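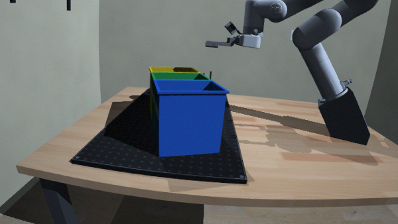 Simulación de la mesa con las tres cajas en fila (azul, verde, amarilla) y el brazo sobre el lado de la amarilla. Pinza vacía.

Cuaderno del taller, 27/11/2024
Clasificador de piezas, parte de simulación

Hoy trabajé solo con el ordenador, sin tocar la mesa real. El motor del banco grande estaba ocupado por los de la cortadora y preferí no molestar. Escribo en español porque así lo acordamos para este cuaderno, y pido a quien lo lea que me corrija las palabras mal puestas con lápiz, no con bolígrafo.

Punto de partida. La semana pasada el modelo todavía tenía el tablero perforado flotando encima de la mesa. Se notaba poco, pero al bajar la pinza el cálculo de distancia salía mal, siempre con el mismo error. Lo corregí a primera hora: el origen del tablero estaba puesto en la cara superior y la mesa lo esperaba en la cara inferior. He anotado el cambio en el archivo de medidas, con la letra J para que se sepa que es mío.

Después volví a poner las tres cajas. El orden es el que decidimos: azul delante, verde en medio, amarilla al fondo. Las he dejado muy juntas, una detrás de otra, porque así caben todas sobre el tablero y queda sitio a la izquierda para lo que venga luego. Jad Daher propuso separarlas dos centímetros. Lo probé también y lo guardé con el nombre "separadas", por si al final tiene razón. Con las cajas juntas, la verde casi no se ve desde la vista delantera, solo el borde. Para el programa no tiene importancia, trabaja con coordenadas. Para nosotros sí es incómodo cuando queremos comprobar a ojo dónde ha caído una pieza.

Movimiento de prueba. Llevé el brazo hasta el punto que llamamos "espera 2", encima de la caja amarilla y un poco a su derecha. De momento no cargo ninguna pieza. Quiero primero que la postura sea buena y que el codo no haga cosas raras. La primera solución que me daba el programa era correcta en la punta pero muy fea en el resto: el codo giraba hacia fuera y casi tocaba la pared del fondo. Cambié la postura inicial de la segunda articulación y la solución nueva sube más recta, con el codo alto y la muñeca colgando. Me gusta más. La pinza queda vertical, como pide la hoja de Pulthorpe.

Hice el recorrido completo 102 veces seguidas, de reposo a "espera 2" y vuelta, con una variación pequeña al azar en el punto de salida. Resultados:

Contactos con las cajas: ninguno.
Contactos con la mesa: ninguno.
Avisos de límite en la muñeca: 2, los dos en la vuelta y con el punto de salida muy a la derecha.

Los dos avisos no me preocupan mucho, pero no quiero ignorarlos. Creo que el límite de la muñeca está copiado de una versión antigua. Hay que mirar la hoja de Qaisi y comparar. Si alguien tiene la hoja en papel, por favor que la deje en la carpeta roja. Yo solo encontré la primera página.

Sobre la luz. He pasado más tiempo del que quería con las sombras. Son muy duras, casi negras encima del tablero, y a la izquierda de las cajas se comen los puntos de la rejilla. Si más adelante queremos usar una cámara virtual para reconocer los agujeros, en esa zona no va a encontrar nada. Intenté bajar la intensidad de la luz principal y la pared se puso demasiado gris. Intenté también añadir una segunda luz suave desde el otro lado, y entonces la sombra del brazo salía doble sobre la madera. Dejé todo como estaba. Mi opinión es que no vale la pena gastar otra tarde en esto hasta decidir si la cámara se usa o no.

La textura de la mesa es la que venía con el paquete de Florngate, tablas claras con vetas más rojizas. Nuestra mesa de verdad es menos bonita. No la cambio, no afecta a nada.

Una duda de vocabulario y de método: en el archivo llamamos "altura segura" a dos cosas distintas. Una es la altura de la pinza sobre el borde de las cajas y la otra es la altura de la muñeca sobre la mesa. Me equivoqué dos veces por esta causa. La primera vez la punta de la pinza se metía dentro de la caja amarilla antes de tiempo y tardé casi una hora en entender por qué. Propongo estos nombres:

altura_borde: desde el borde de la caja hasta la punta de la pinza.
altura_muneca (sin ñ, el programa no la acepta): desde la mesa hasta el centro de la muñeca.

Si no hay objeción lo cambio en todos los archivos el próximo día.

Velocidad. Todo lo de hoy está hecho con la velocidad al mínimo. Probé una sola vez a subirla y el movimiento se veía bien, pero la simulación no sabe nada de nuestra mesa, que tiembla. La base real está atornillada a una placa y la placa a la madera, y la madera cede un poco cuando el brazo frena. No sé cómo poner eso en el modelo. Jad dice que se puede simular con un muelle debajo de la base. Yo prefiero medirlo primero con el comparador y después hablar de muelles.

Piezas. Para la prueba siguiente hacen falta cuerpos sencillos, cubos o cilindros cortos. He preparado tres archivos, uno para cada caja, pero todavía no los he colocado. El peso está puesto a 1.000 gramos y eso es un error claro, porque el valor viene por defecto. Las tuercas y casquillos que vamos a clasificar pesan muchísimo menos. Hay que pesarlos en la balanza de la cocina y corregirlo antes de cerrar la pinza sobre nada; si no, los dedos van a parecer débiles y vamos a buscar el problema donde no está.

Pedido: escribí a Baltovthorpe para preguntar por los dedos de recambio. Contestaron que tendrán en enero. Mientras tanto usamos los que hay, con la cinta de goma.

Pendiente, por orden de lo que me molesta más:

Límite de la muñeca, comparar con la hoja.
Cambiar los nombres de las dos alturas.
Pesar tuercas y casquillos.
Repetir el recorrido con el archivo "separadas" y ver si cambia el codo.
Puntos de espera para la caja verde y la azul. La azul es la que queda más lejos del punto actual y sospecho que ahí la postura del codo no va a servir igual.
Decidir lo de la cámara.

Guardado todo en la carpeta compartida, con copia en el lápiz de memoria negro. El ordenador se quedó encendido terminando una copia; quien cierre, que lo apague, por favor.

Añadido a lápiz, más tarde: he mirado el archivo antiguo de la muñeca y el límite, efectivamente, está en grados, y el resto del modelo está en radianes con conversión automática. Puede ser que la conversión se haga dos veces en ese valor. No lo toco hoy, estoy cansado y seguro que rompo otra cosa.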